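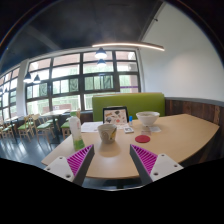 pliddale v2 update, thread. spent the whole week on the loader and barely touched the policy

1/ Grarkex demos now load without me hand-fixing timestamps. 622 episodes in, 31 rejected. most of the rejects were SLAM losing track on fast wrist turns, a few were gripper width going negative (my bug, sign flip, sorry)

2/ big windows are rough on tracking. exposure jumps when you tilt up, features drop out, pose drifts. Starer relocalizes ok but takes 36 frames to do it – too long. capping it and splitting the episode there instead

3/ also the fisheye mask was off by a few pixels so the fingers were leaking into the feature set. static features on a moving camera = bad time. fixed, rerunning everythign tonight

4/
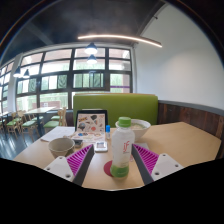

*bottle between the fingers, bowl right behind it*

5/ overlap like this is what the segmenter hates. white sleeve on white bowl, it wants to merge them into one blob. the green cap gets picked up as its own object lol. trying depth as a tie breaker

6/ planner side: Kordestani branch samples 2,000 grasps then filters on width. slow. want to filter first, sample after. PR is half done

7/ if you pulled main before March 8, 2024 please re-pull, the old mask file is still cached and it wont warn you. delete the cache dir by hand for now

8/ next is latency matching. action timestamps still lag the video and I dont know why yet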